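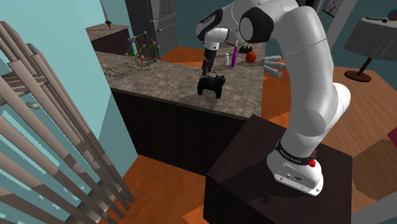
Ticket 507: Planner rejects approach poses over left half of counter

Product: Skirnitden kitchen cell, simulation kit (evaluation license)
Vendor: Clekalel
Customer: Siregar
Opened by: Pongsak Chaimongkol
Assigned to: Géza Nyitrai
Priority: Normal
Status: Resolved, workaround issued

Original report

We are evaluating the kit before we decide on a full license. The arm and the two-fingered gripper load correctly. Top-down approach poses near the front edge of the counter plan and execute. Poses next to the geometric rod model are rejected with "start or goal in collision," even when the gripper is well clear of every rod in the viewer. The same thing happens when the goal is inside the open part of the model, where there is only air.

Physics rate is 200 Hz. Episode limit is 3000 steps. Prop layout is randomized on reset. I have not changed the robot description or the planner settings.

Steps to reproduce

1. Load the kitchen cell with the default prop set.
2. Reset with seed 27.
3. Send a top-down pose goal beside the rod model, fingers open.
4. Read the planner return code.

Expected: a valid plan.
Result: rejected in under a second, every time.

Géza Nyitrai, 9:40 a.m.

Thanks for the seed. I get the same return code here. Please turn on the collision overlay (View, Physics, Collision shapes) and tell me what is drawn at the rod model. Please also send the planner log at debug level and the output of the prop check command.

Pongsak Chaimongkol, 10:25 a.m.

Overlay is on. The collision shape is a closed solid that fills the whole outline of the model. The visual mesh is open rods with balls at the joints, so the two do not match. Log attached. The prop check passes with no warnings.

One more item, possibly related. On some resets the purple bottle and the small white bottle next to it are placed in contact, and the white one jitters for the first few steps.

Géza Nyitrai, 11:10 a.m.

The log confirms it. The planner is checking against a convex hull. The importer builds a hull for any prop that has no collision file of its own, and the rod model shipped without one. For a tomato or a bottle the hull is close to the real surface. For an open frame it is not.

Workaround:

1. Open the prop entry for the rod model.
2. Change collision from "hull" to "decompose."
3. Set the maximum part count high enough that each rod gets its own piece.
4. Delete the cached hull. The importer will reuse it if it is still there.
5. Restart the simulator. A reset is not enough.
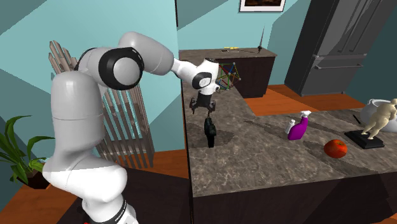
After the restart, run the same seed again with the overlay on and check that the collision shape follows the rods. Load time will go up the first time while the pieces are built and cached.

The jitter is a separate problem. The placement sampler checks spacing between prop centers and takes no account of prop width. Raise the minimum spacing in the layout file for now. I have split this out as its own ticket and assigned it to Daranee Chareonsuk.

Pongsak Chaimongkol, 2:15 p.m.

Missed step 4 on the first try and got the old result. With the cache deleted, the overlay follows the rods and the pose beside the model plans. The pose inside the model is still rejected.

Géza Nyitrai, 2:50 p.m.

What is the planner padding set to? The default is sized for solid props and may close the gap between rods.

Pongsak Chaimongkol, 3:30 p.m.

It was at the default. Cut it in half and the inside pose now plans. Spacing is raised too, no jitter in the resets I ran. Our reviewer, Wendy Dawber, asks if the corrected prop will be in the next release or if we have to carry the edit ourselves.

Géza Nyitrai, 4:05 p.m.

It is scheduled for the February release. Keep the edit until then, and remove it before you update or the local entry will override ours. The padding change is yours to keep. Closing this one.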